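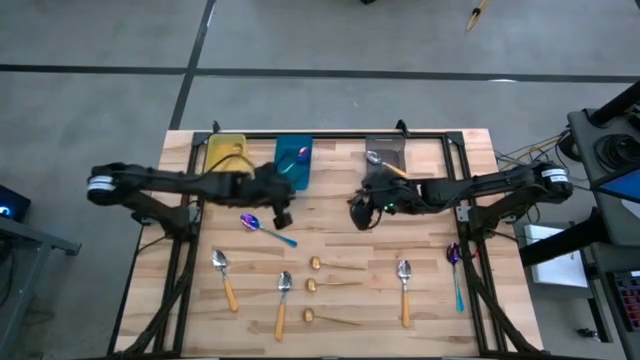
How to Fight a Wrong Entry in a Government Record

I spent most of November trying to get my own name fixed on the county property roll, so I figured I'd write down what worked for me. The rules differ from place to place, but the steps should get you started with most public offices.

Step 1. Get a copy of what they have

Don't argue from memory! Ask the records office for a printout of your full entry and read every line. I went in over a misspelled name and found my old address on Skasside Road in there too. My printout cost 2 dollars and I had it the same day.

Step 2. Find your proof

You want paper that came from another official source — a deed, a license, a court order, whatever matches the mistake. Make copies and keep the originals at home. A utility bill got me nowhere with the clerk in Karnano, but a certified copy of my deed did the trick.

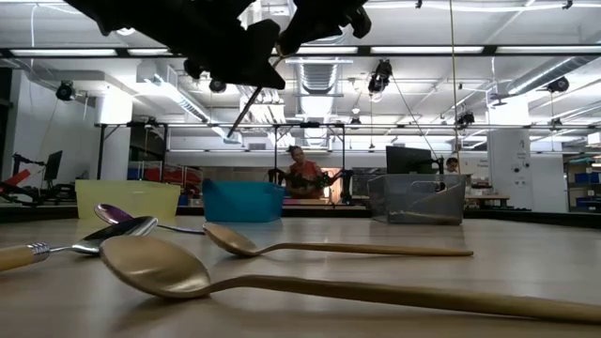

Step 3. Write a short letter

Keep it to one page. Quote the wrong line exactly as it appears, write the right version under it, and list the papers you're enclosing. Leave out your opinions of the agency (I know, I know, I had plenty). Ask for a written answer within 30 days.

Step 4. Send it so you can prove it

I used certified mail and stapled the receipt to my copy of the letter. If you hand it over at the counter, ask them to stamp your copy with the date.

Step 5. Go up a level

My 30 days came and went, so I called my county representative's office and read them the receipt number. The corrected entry showed up on 18th December. Ask for a fresh printout when yours does, and check the spelling again before you file it away.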